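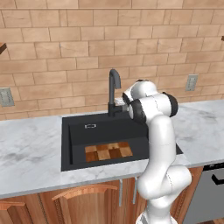 How to Freshen Up Tired Grout Behind the Kitchen Counter

My mother-in-law, Müzeyyen Erdem, tiled her own kitchen in Brandinville one October, and for years I admired that wall without once thinking about the grout. Then we bought a house of our own, and my goodness, did I start thinking about grout! If yours has gone dingy in spots, set aside a slow afternoon and put some music on.

Start by switching off the power to any outlets in the wall at the breaker. Take off the cover plates and drop the screws in a cup (I have lost more of those little screws than I care to admit), then put painter's tape over the openings.

Next, stir baking soda and water into a paste about as thick as frosting. Spread it along the joints with an old toothbrush, let it sit for ten minutes, and scrub with short strokes. Wipe with a damp sponge and rinse the sponge often – dirty water just settles right back into the lines. Please skip the vinegar if you have a marble counter, as even a few drips can leave dull marks.

Let everything dry overnight. If a joint is crumbling, scrape out the loose bits and press in fresh grout with your fingertip, wiping the tile faces before it sets. The line where the tile meets the countertop wants flexible caulk instead, and a color a shade lighter than the tile is very forgiving.

Once the new grout has cured for as long as the package says, brush on a penetrating sealer and buff off the extra with a soft cloth. Put the cover plates back on before you turn the power on again.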